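Trodum to Open Furniture Repair and Reuse Shop in Arville

For release: February

ARVILLE – Trodum, the household goods reuse company, will open a repair and resale shop on Roman Street in Arville this spring. The shop will take in used tables, chairs, shelving and small kitchen items, fix what can be fixed, and sell the results at set prices. It is the company's second location and the first with a workshop open to the public.

The Arville site covers 330 square meters on one floor. The front half is the sales area. The back half holds the workshop, a drop-off counter and a small storage room for items waiting on parts.

Residents will be able to bring in up to 10 items per visit. Staff at the counter will check each piece and say on the spot whether it can be accepted. Upholstered furniture must be clean and free of tears. Mattresses, large appliances and anything with broken glass will not be taken.

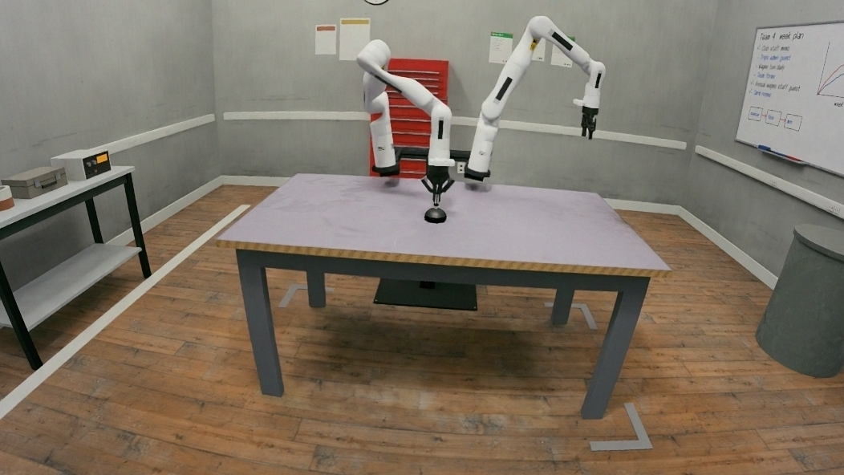 What happens to items that Trodum cannot repair?

They are taken apart, and the usable parts go into stock. Legs, hinges, screws, drawer runners and tabletops are sorted and kept for other repairs. Whatever is left goes to the Arville transfer station under the shop's regular waste contract.

Prices in the shop will be marked on a tag along with a short note on the work that was done. A table with one new leg, for example, will say so. Trodum has used the same tags at its first shop since it opened, and customers there have asked for the notes to stay.

Dining and work tables are expected to make up a large share of the stock. They are the items most often offered to the company, and many need only tightening, a fresh edge strip or a light sanding. 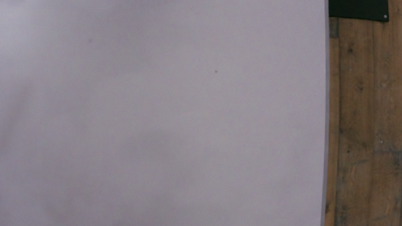

Veneered pieces take longer, and the workshop will accept only a limited number of them in the first months. Owners who want to keep their furniture can also book a paid repair. A quote is given before any work starts, and it stays good for 30 days.

Small kitchen items will have their own shelves near the entrance. Bowls, serving dishes, trays and baking tins are washed and checked for chips before they are put out. Electrical items are not part of the range at this location. 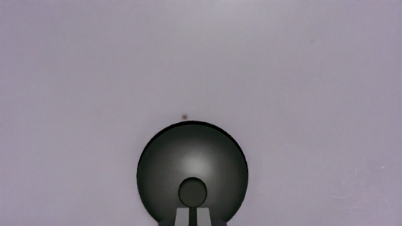 Repair classes

The workshop will also host evening classes for adults. Each class has room for 10 people and starts at 7 p.m. The first series covers loose joints, wobbly legs, scratched tops and sticking drawers. Tools and glue are included in the fee of $19. People may bring one small piece of their own, provided it can be carried in by one person.

Classes are run with Andance, a local adult education provider, which will handle sign-ups and payment. A second series on chair seats and basic painting is planned for later in the year. 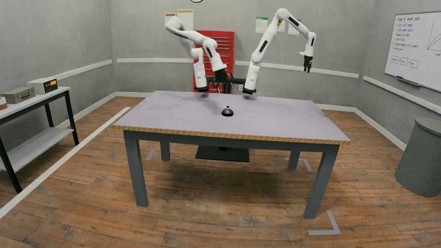 Places on the first series can be reserved once the shop is open. Those who miss out will be put on a waiting list and offered a spot in the next round before it is announced to the public.

Delivery, parking and access

Delivery within Arville will be available for larger purchases, booked at the register. The shop has a loading bay on the side of the building, reached from the alley, and customers dropping off furniture may park there for up to 30 minutes. The entrance, sales area and workshop are all step-free.

Opening hours and the opening day will be posted on the shop door and on the Trodum website. Items will not be accepted before the shop opens, and residents are asked not to leave furniture outside the building.

About Trodum

Trodum collects, repairs and sells used furniture and household goods. The company also supplies repaired desks and tables to small offices and community rooms.

Media contact: Trodum press desk, Arville office. Photos of the Arville shop are available on request.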